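Cómo ordenar un organizador de escritorio de malla

Un organizador de malla metálica con varios compartimentos se llena enseguida de cosas sueltas. Ordenarlo lleva 3 minutos si se sigue siempre el mismo reparto.

1. Vacíe el organizador sobre la mesa y sacúdalo boca abajo. La pelusa y las virutas de lápiz se quedan en las esquinas de la base.

2. Pase un paño seco por la malla y por los bordes.

3. Coloque primero lo largo en el compartimento alto. Las tijeras van con las anillas hacia arriba – así se cogen sin meter los dedos entre las puntas. 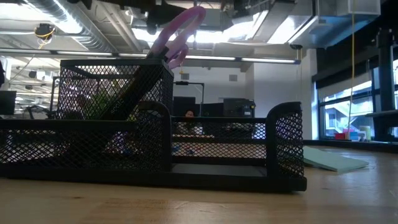
Organizador de malla negra con las anillas rosas asomando por el compartimento alto.

4. Reserve la parte baja del centro para lo que se usa a diario: notas adhesivas, goma, grapas. No apile nada por encima del borde.

5. Deje el compartimento corto del extremo para dos o tres bolígrafos que escriban bien. Pruébelos antes en un papel.

Las piezas muy pequeñas se cuelan hasta el fondo y cuesta sacarlas. Kheri Lema las guarda en una cajita Vosel con tapa – también vale un sobre.

Repita la limpieza cada octubre, o antes si la base acumula polvo.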